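## Registering a Team for the Putside Spring League

Clubs entering the Putside Spring League must complete registration before fixtures are drawn in March. The procedure applies to new and returning teams alike.

1. Obtain a club number from the league office at Jandance Park. Returning clubs keep their existing number.
2. Enter each player's full name and date of birth on the squad form. Players under 18 also need a signed consent form.
3. Pay the entry fee of $300. A club entering a second team pays $500 for both.
4. Submit the home kit colors and one alternate set.

Forms may be handed in at the office or at the refreshment counter on match days.
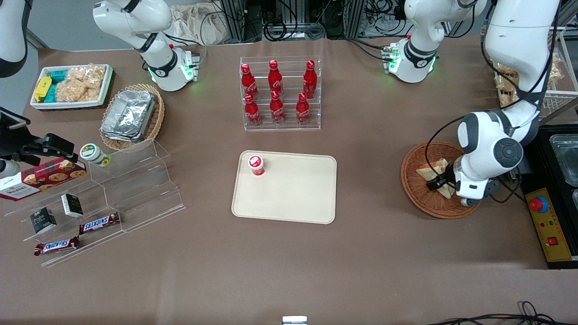
Chaimae Saber asks whether a player released by Sarnum after the deadline may still be added to a squad. Late additions are accepted until the third round of matches, provided that the former club has signed the transfer slip. A player who has already appeared in a cup tie may not play in that competition for another team.

Once the squad form is approved, the office issues player cards. Cards must be shown to the referee before kickoff. Replacement cards are available from the Ait Ali Stadium desk on presentation of photo identification.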